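Hutwood 参观记:Proltix 的双臂工作单元平时怎么装、怎么养 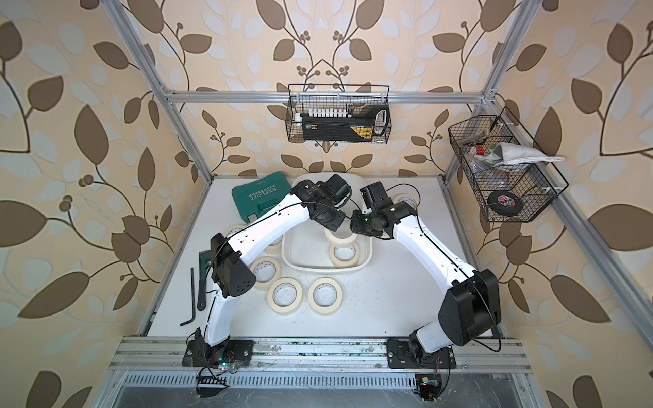 图片来源:Proltix 开放日资料

Hutwood 这片厂区每年四月有一次对外开放,时间是星期六,上午九点进门,下午四点清场。我主要想看 Proltix 的双臂工作单元,所以没有跟大队走,进门领了胸牌就直接去了二楼。一楼是 Backlund 的机加工车间,当天也开放,下楼的时候顺便看了,放在后面写。

二楼的单元是一排铝型材框架,每个框架里面一张白色台面,装一对机械臂。接待的工程师说,各个单元的结构一样,区别在台面上放什么、墙板贴什么。我站得最久的是靠楼梯口的那个,那天做的是美纹纸胶带:两条臂配合,把散在台面上的胶带卷收进中间的白色浅盘。去之前我以为会看到很多关于算法的介绍,结果这一站讲的几乎全是安装和保养,正好是我想听的。

框架和底座

框架用的是常见的银色铝型材,角上用连接件固定。两条臂各有一块黑色底板,都用螺栓锁在台面近侧的前横梁上。我问为什么不装在台面上,工程师的回答是,台面板要经常拆,装在横梁上,换台面的时候臂不用动,标定也就不用重做。他们早期有一版把底座直接拧在台面板上,板子一受力就有轻微变形,臂伸远的时候末端会往下沉一点,后来改成了现在的做法。

前横梁是整个单元里最脏的地方。人站在这一侧操作,手和袖子都会蹭到,型材上有不少污渍和小黑点。工程师说槽里的灰每周用毛刷刷一遍,表面的印子擦过几次,有的擦不掉,就留着了。横梁下面是一块带长条孔的金属格栅,每月用吸尘器吸一次。两个底座旁边都有线垂向格栅,吸的时候要先把线拨到一边,曾经有人把一根细线吸进了管口,插头被扯松,排查了半个下午。

底座螺栓的检查方法比较简单。每颗螺栓拧紧以后,用记号笔在螺栓头和底板之间画一道线,线错开了就说明松过。新装的臂第一周每天看,之后每周看一次。发现错线时不能直接拧回去,要先把臂收回停靠位、断电,再拆下这颗螺栓看螺纹,没有问题才重新拧紧、重新画线。工程师说直接拧回去的话,底板可能已经偏了一点,拧紧之后偏的角度就固定下来了,后面抓东西总差一点点,很难想到是底座的原因。

墙板

围着台面的墙板贴了墙纸,米色底,上面是棕色的大叶子、深色的细枝和一串串圆果。三面花纹相同。换墙纸是他们的日常工作之一,单元的背景隔一段时间就要变,好让 Korkov 那边的视觉模型不要只认得一种背景。Korkov 是 Proltix 的软件合作方,在另一个城市,这次没有派人来。

墙纸先裱在薄板上,再把薄板装进框架,换的时候整块抽出来。一个人做,三面全部换完用 40 分钟,其中大部分时间花在把接缝对齐上。接缝翘起来会有阴影,相机画面里会多出一条黑线。现在的要求是接缝处用手指摸过去不挂手就算合格。

有观众问墙纸会不会反光。工程师说选纸的时候只买哑光的,买回来先剪一块放到台面上,开灯看一眼,有亮斑的就不用。他们仓库里还有几卷亮面的,是最早买的,一直没有用上。

机械臂和走线

两条臂的连杆是白色的,关节外壳是黑色的,细黑线沿着连杆走,在关节处留出一个弯。线的长度是这个单元返修最多的地方。留短了,臂一伸直就拉紧插头;留长了,会挂到另一条臂上。两条臂在台面中间经常靠得很近,我看的时候它们的夹爪几次都凑到了浅盘上方,手臂搭成一个拱形,这种姿势下多出来的线圈很容易碰在一起。

他们定长度的办法是把臂手动摆到几个极限姿势,每个姿势停一下,看线有没有绷直、有没有碰到对面,合适了再扎扎带。扎带不剪到底,留 2 毫米的头,剪得太平会在线皮上磨出口子。这个数字写在他们的装配单上。我后来看了一下,装配单用透明文件袋装着,挂在楼梯口旁边的柱子上,谁都可以翻。上面手写的补充比打印的内容还多,有几处涂改过,旁边标了修改的月份。

换线要走固定步骤:收臂,断电,拔底座一侧的插头,再拔腕部一侧的插头,旧线抽出来的时候在尾端绑一根细绳,把绳子留在原来的路径上,新线绑在绳子上拉过去。装好以后先不扎死,上电跑一遍极限姿势,没有问题再收紧扎带。工程师当场演示了一次绑绳子的打结方法,结要小,外面缠一层胶带,否则过关节的时候会卡住。

夹爪

夹爪和腕部都是黑色的,右臂腕部这一段能看到一个绿色的小指示灯。夹爪的保养按次数来算,每抓取 3000 次检查一遍指面。检查的内容有指面有没有磨光,有没有粘上东西,两指合拢以后缝隙是不是均匀。

胶带卷对夹爪来说算是比较麻烦的东西。它的侧面多少有一点黏性,夹久了指面上会积一层胶,积多了之后松开时胶带卷不掉,要跟着夹爪往上走一小段才落下去,落点就偏了。做这个任务的日子,每天收工时用无纺布蘸酒精擦指面。酒精擦完要等干透再跑,没有干的时候指面打滑。美纹纸胶带已经算好处理的,他们试过透明封箱带,一上午就要擦两遍。

指面本身是一层薄的软垫,由一楼的 Backlund 按图纸裁切。换软垫要先把旧垫完整揭下来,残胶刮净,新垫从一端往另一端压,压完静置一晚。急着用的时候也有人不等,结果第二天软垫往指尖方向滑了一点,抓薄的东西时两边对不上。现在的规矩是换垫一律安排在收工以后。

我问备件要备多少。回答是每个单元常备一副装好软垫的夹爪指,拆下来的那副再慢慢换垫,这样单元不用停一晚。夹爪指和夹爪本体之间用 3 毫米内六角螺钉固定,螺钉要点一小滴低强度螺纹胶。以前用过高强度的,拆的时候拧花了螺钉头,只好把整个夹爪拆下来送到楼下处理。

台面和工具

台面是白色的,上面有一些小黑点和擦痕。工程师说擦痕不影响使用,但黑点多了会影响画面,所以每天开工前擦一遍。台面不用带颗粒的清洁剂,用过一次,擦出来一片雾面,和周围的反光不一样,那块板后来翻过来用了。

浅盘放在台面中间,四角是圆的,边沿有一圈凸起。它没有固定,任务需要它可以被碰动。每轮开始前由人把它放回中间,再把胶带卷重新撒开,有的在盘子前面,有的在盘子左边靠近手臂的位置。撒的时候没有固定位置,这一条反而写进了操作说明,要求操作的人不要形成习惯,同一个人连续撒半天以后要换人。

我在旁边看了好几轮。胶带卷平躺着的时候,夹爪多半夹卷壁;两卷并排贴在一起的时候,动作会慢下来,有一次试了两回才夹住。还有一次胶带卷掉在盘沿上,靠着凸边立了起来,另一条臂过去推了一下才倒进盘里。失败的轮次也照样记录,不删。工程师说删掉之后数据很漂亮,机器真遇到失手的时候就不会处理了。

台面左后方放着一只蓝绿色的塑料工具箱,合着,上面印着白色箭头和“EXPLOIT”字样。左臂旁边还有一把黑色的内六角扳手。和很多车间要求台面绝对清空不同,这里的台面上可以留工具,条件是留下的东西要记进当天的表格,中途不能挪。中途挪了工具,前后的画面对不上,当天的记录要分成两段。

后横梁和右侧立柱上各有一只黑色网篮,后面那只放着一个带黄色标签的黑盒子和一只白色小瓶,右边那只里有一块灰白相间的布,搭在篮子上沿。网篮的好处是不落灰,伸手就能拿到,缺点是挂得靠近手臂的活动范围。他们给每个网篮都划了禁入区,软件里设一个长方体,手臂的任何一段都不能进去。网篮挪了位置,长方体就要跟着改。墙上的检查表里有单独一行写这件事,字是红色的。

右边网篮里东西比较杂,我注意到有好几样米色和灰色的零碎。工程师说月底会清一次,清出来的东西先放进一个纸箱,一个月没有人找就处理掉。

每天的开机和收工

开放日上午没有赶上开机,下午倒是看了一遍收工。开机的步骤是照着检查表抄的,大致如下。

先看后通电。绕框架走一圈,看底座螺栓的画线,看线有没有垂到台面上,看网篮有没有歪。底座旁边有小块的电子板和彩色的细线,这一步只看插头,不用手碰。确认没有问题以后合总开关,左边先上电,右边后上电。两条臂不同时上电,这一点工程师强调了两次,万一有一条停在奇怪的位置,另一条还没有动,容易处理。

上电之后让两条臂分别走到停靠位。走的时候人站在前横梁外面,手放在急停旁边。两条臂都到位以后,用一块标定块检查末端位置,标定块平时放在抽屉里的泡沫槽内,不和其他工具混放。末端误差超出范围就要重新标定,先标左臂,再标右臂,最后让两条臂去碰同一个点。

标定之后空跑一轮,台面上只放浅盘,不放胶带卷。空跑主要听声音。工程师说关节里有杂音的时候,多数是固定罩壳的小螺钉松了,拧紧就好;如果拧紧以后还有周期性的响声,就停下来报修,不要继续跑。他们修过的一个肘关节就是带着响声又跑了三天,打开以后里面的轴承已经磨出了铁粉。

收工比开机简单。两条臂回停靠位,断电,擦指面,擦台面,胶带卷收进盒子。变形的胶带卷挑出来,不再放回台面,压扁的卷会让夹爪误判宽度。挑出来的那些留给打包台用,没有浪费。最后在表格上签名,写明当天有没有停过机,停机的原因用一句话写清楚。我翻了几页,写得最多的是“线挂住”和“指面脏”,还有一条写的是“胶带卷滚到格栅后面,趴在地上找到”。

一次小修

下午两点多,隔壁单元的右臂腕部插头松了,画面断断续续,参观的人都围了过去。处理过程不长,从停机到恢复用了一刻钟多一点。先按急停,再用手托住前臂,另一个人断电。托住前臂这一步不能省,这种臂断电以后关节不锁,会自己往下落,落到台面上会砸到夹爪。

前臂托住以后慢慢放到一块海绵上,拔下插头,看针脚有没有弯。针脚是好的,问题出在插头的卡扣断了一边。他们没有现场换插头,先用一小段扎带把插头固定在壳体的孔上,当天顶着用,晚上再换整根线。工程师解释说,腕部换插头要用烙铁,在台面上操作不方便,而且烙铁的焊锡渣掉在白色台面上很难清。

恢复以后又做了一次末端检查,没有变化,就接着跑了。维修记录当场写,写完拍照传到 Korkov 的系统里,那边会把断续的那段数据标出来。工程师说以前是一周汇总一次,等 Korkov 来问的时候已经想不起来是哪一段,现在改成了当场传。

一楼的 Backlund

下楼以后去了 Backlund。车间不大,几台小型铣床,一台裁切机,还有一张装配桌。Proltix 用的黑色底板和夹爪软垫都在这里做。底板是铣完以后再做表面处理,孔位有一处长圆孔,装的时候可以沿横梁方向微调。长圆孔是改过的设计,前一版全是圆孔,装到横梁上的时候孔和螺母对不齐,只能硬撬。

裁软垫的刀每天换,钝刀裁出来的边有毛刺,贴上以后会从毛刺的地方先翘起来。装配桌上摆着几片不合格的软垫给大家看,可以上手摸,厚薄不均的那种用手指一捏就能感觉出来。Backlund 的师傅说,送到楼上的每一批都夹一张小纸条,写裁切的月份,超过半年没有用完的退回来,材料放久了会变硬。

几点参观建议

二楼通道很窄,背包要存在一楼。单元前面地上贴着黄线,站在线外就可以看清台面,小孩需要大人抱着看。拍照可以,闪光灯不行,闪光会进到相机画面里,那一轮就作废了。

想看开机的人要赶九点那一场,晚了就只剩下运行。想问维修问题的话,午饭后人比较少,工程师有时间慢慢讲。装配单可以翻,不能带走,也没有复印件。我问能不能把检查表发一份电子版,对方说要和 Korkov 确认,让我留了邮箱,到写这篇的时候还没有收到。

厂区食堂当天对外开放,只收现金。停车场在北门,从北门走到 Proltix 这栋楼要穿过一段没有顶棚的路,下雨天记得带伞。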